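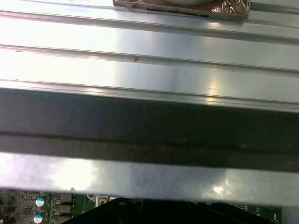 Brushed metal, ridges and a crinkly brown wrapper.

So I finally went to the Oston short film weekend, and I'm still buzzing! I've been meaning to go for years and always found a reason to stay home. This time I bought the full pass, packed a bag of sandwiches and sat through nearly everything they put on the screen. My back is not speaking to me.

The one I can't shake is Flosau, by Gunnlaugur Arnardóttir. It runs 17 minutes or so on paper but feels like a single long breath. A woman walks down to a harbor, waits for a ferry, and the ferry is late. That's all the plot there is. The sound, though! Ropes, gulls, a radio two rooms away, and then a stretch with almost no sound at all where I could hear the guy behind me swallow. It took the audience prize and I clapped until my hands stung.

The jury went another way and gave the top award to Gleice Teixeira for Galetti, a documentary about a family shoe repair shop. I'll admit I was grumpy about that for an hour or two (I had Flosau fever) but then I saw it again at the winners' screening and liked it a lot more. The grandfather arguing over glue is wonderful. I'd missed half the jokes the first time from reading the subtitles too slowly.

They had 295 entries this year and picked 91, up from last year, and I think you can feel it. The animation block went on too long, and two of the pieces were so alike that I mixed them up on my ballot. Still, Hrefna Laxdal's little cut-paper film about a snowplow driver was in there, and I would have sat through twice as much for it.

Then the Q&As. Zane Vanags hosted most of them and he's so good at it – he asks one short question and gets out of the way. Réjean Bergeron talked about shooting Brøndum on leftover film stock, 400 feet at a time, and never knowing if he had enough for the last scene. He ended up rewriting the ending to fit. I haven't decided if I like that ending, but I loved hearing him talk about it.

Small gripes: the second theater was freezing, and the printed schedule had the Saturday-style late show listed under the wrong theater, so a bunch of us came in after the titles. Seat 167 has a spring in it. Avoid.

There's a repeat screening of the winners in May and I've already got my ticket. If you go to one thing, go for Flosau, and sit near the front.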